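COMUNICADO DE IMPRENSA

Vimham alarga a 4 bairros o programa de triagem de papel doméstico

Vimham, 21 de novembro de 2011 – A Associação Stalow para a Redução de Resíduos anuncia o alargamento do programa Papel em Casa aos bairros de Flernanwood, onde decorria desde maio em regime experimental, e de mais três zonas residenciais de Vimham. A iniciativa apoia as famílias na separação de papéis, folhetos, correspondência antiga e embalagens leves acumulados em gavetas, mesas e prateleiras.

Na fase experimental inscreveram-se 400 agregados familiares. Foram encaminhados para reciclagem 2.374 quilogramas de material, dos quais 2.152 correspondem a papel e cartão aceites à primeira verificação. O restante foi devolvido à triagem por conter películas plásticas, folhas metalizadas ou outros elementos que não devem seguir no mesmo circuito.

“Os maços de papel guardados em casa raramente são homogéneos. Entre as folhas aparecem invólucros, folhetos plastificados e folhas metalizadas, e é nesse momento que a separação tem de ser feita”, declarou Rok Halilović, coordenador do programa. “Pedimos às famílias que abram os maços antes de os entregar.”

O método proposto aos participantes assenta no uso de um cesto com divisória, colocado junto à mesa onde se faz a triagem. Um dos compartimentos recebe o papel limpo; o outro destina-se ao que suscita dúvidas e será verificado no ponto de entrega. Os cestos já existentes em casa podem ser utilizados, desde que permitam manter os dois grupos separados. Agrafos e clipes podem permanecer nas folhas. Os documentos com dados pessoais devem ser rasgados ou triturados antes da entrega. 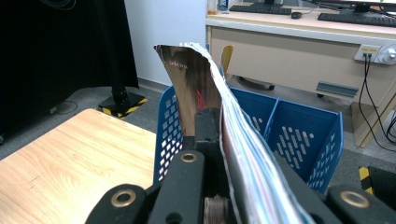 Maço de papéis com uma folha de aspeto metálico, diante de um cesto de plástico azul com divisória.

As sessões de esclarecimento realizam-se na Sala Vasić, em Flernanwood, e são de entrada livre. Os interessados poderão levar uma pequena quantidade de papel para separar no local, com o acompanhamento da equipa. As inscrições no programa são gratuitas e efetuam-se nos balcões de atendimento da Associação – não é necessário comprovativo de morada para quem já participou na fase experimental.

Sobre a Associação Stalow
A Associação Stalow para a Redução de Resíduos é uma entidade sem fins lucrativos com sede em Vimham, dedicada à promoção da separação de resíduos em contexto doméstico.

Contacto para a imprensa
Rok Halilović, coordenação do programa Papel em Casa
Associação Stalow, Vimham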